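Lists > Kustau Supporters > Archive > Draft and trades

We use cookies to keep you logged in and to remember which threads you have muted. By reading on you accept this.

Subject: Re: Trading down again?
Date: 19th June

Thirumalai Pisharody wrote:
> I don't see how you can defend it. We had the 4th pick and a
> clear need at center, and the front office swapped it for the 8th
> and a second-rounder who might be playing in Europe until the
> arena roof falls in. Liretham must be laughing. They got Thampi,
> we got a spreadsheet.

I'm not defending it so much as standing near it with my hands in my pockets.

You have the need right. Our centers last season rebounded as if the ball belonged to someone else and they didn't want to get in trouble. But I watched Thampi four times, twice against Nisteck, and he picked up two fouls before the first timeout in both of those. He's a wonderful prospect for anyone who needs six good minutes and then a long look at the bench. Liretham can afford to wait on him. We have a coach whose contract is up in February.

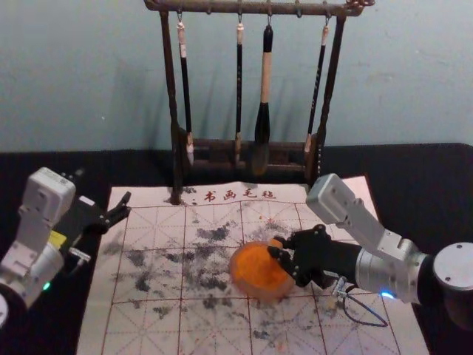 The other thing is money. The 4th slot costs a good deal more than the 8th, and we're already paying two point guards to dislike each other. I'd take the savings and go find a veteran big who sets a screen and goes home. There's usually one of those left in the second week of free agency, sitting by the phone with ice on his knees.

Where I'm with you is the second-rounder. I've read the same three paragraphs on him that you have, and all three say "raw." When a scout says raw about a kid who's 19, fine. This one is older than our trainer. If he comes over at all I'd expect him to spend a year in the summer league being described as long.

> And don't tell me about the shooter. Everybody at 8 is "a shooter."

I was going to tell you about the shooter. He made 100 threes last season, and I looked up how many he took before I let myself get excited, which is growth on my part. It's a good percentage. He also guards people, or at least stands in front of them looking concerned, and we've had nobody on the wing who could do that since the old arena.

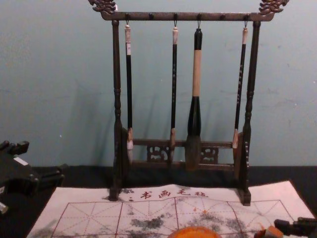 Four brushes on a dark wooden rack

My guess is we end up with him and you complain until Thanksgiving. Then he hits a couple in a row against Nisteck and you tell us all you liked him in the spring. I've kept your messages, so be careful.

If they trade down again from 8, I'll come over to your side and bring snacks. There is a point past which you aren't drafting anymore, you're just collecting phone numbers.

Does anyone know if the season ticket people have fixed the renewal page? It charged me 576 for one seat and then asked how many seats I wanted.

Comments

baselinebill: Thampi's fouls were soft. Both games had the same ref crew and they called everything.

row_twelve: Renewal page is still broken. Phone them, it took me almost 8 minutes and most of that was the fight song.

T. Pisharody: I did like the shooter in the spring. I like lots of people in the spring. I still want a center.

baselinebill: Okay, one of them was soft.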